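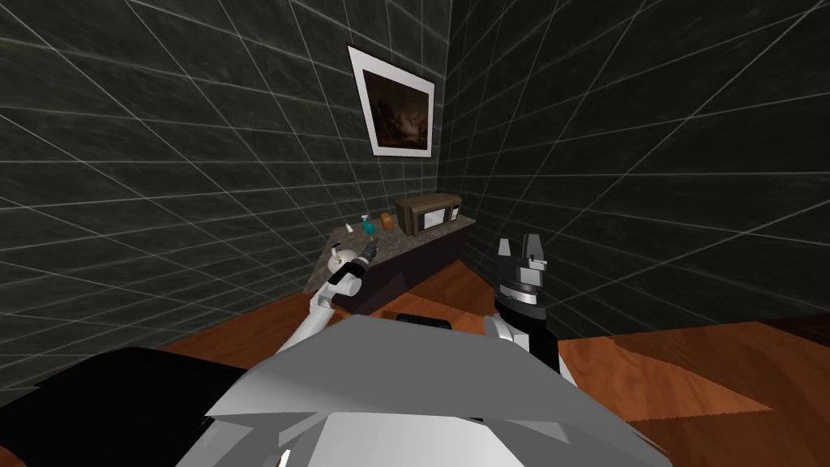 Dark grid walls, low counter in the corner.

Drarneteck Sump and Drain Pump, model 900
Sold and fitted by Morin Plumbing Supply, Botville

Compact submersible pump for basements, crawl spaces and laundry pits. Cast iron body, stainless shaft, float switch included. Runs quiet. Fits most existing pits, no digging in most homes.

In the box – pump, float switch, check valve, 2 hose clamps, power cord, instruction sheet. Discharge pipe NOT included, ask at the counter and we'll cut it to length.

Part no. 1813. Older part numbers still work at the parts desk, just read us whats on the plate. 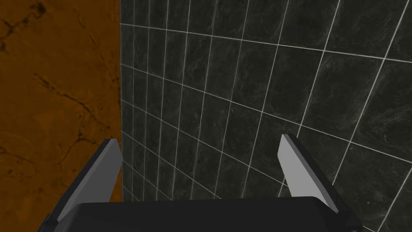

Float should hang free of the pit wall. If it rubs, it sticks, and then the pump runs all night or doesn't run at all. Most of the service calls we get are this. Check it when you change the furnace filter, takes a minute.

Replacement floats in stock, order code 61. Impeller kits by order, allow a few days. Seals are sold as a set only.

Fitting – we do same week installs in Botville and the townships north of it. Old pump hauled away, no extra charge. Outside that area call first. Landlords and property managers, ask for the Pluria service plan: yearly check, float cleaned, valve tested, written report for your files. Plan customers go to the front of the line in storm season, which for us starts in July.

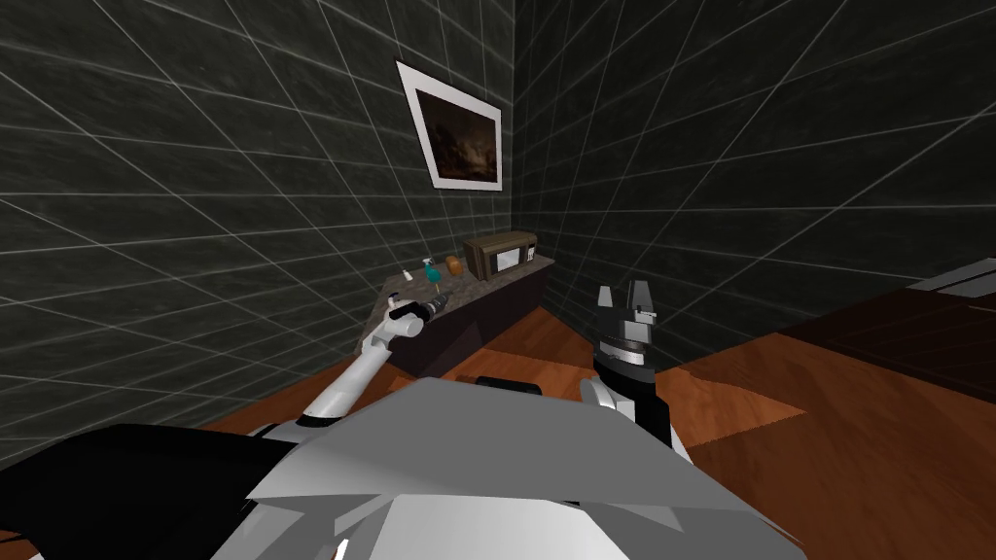 Posted by Sosina Workneh, Parts and Service
Monday, December 5, 2022

Couple of updates. The check valve is now the threaded kind, so you dont need the rubber coupling anymore. If you have the coupling already it still fits the older pumps – hang on to it.

Warranty is two years on the motor, one on the switch. Keep your receipt. Does not cover gravel in the intake or a cord that's been spliced.

Pickup at the side door, trade accounts welcome. Call ahead for more than one unit.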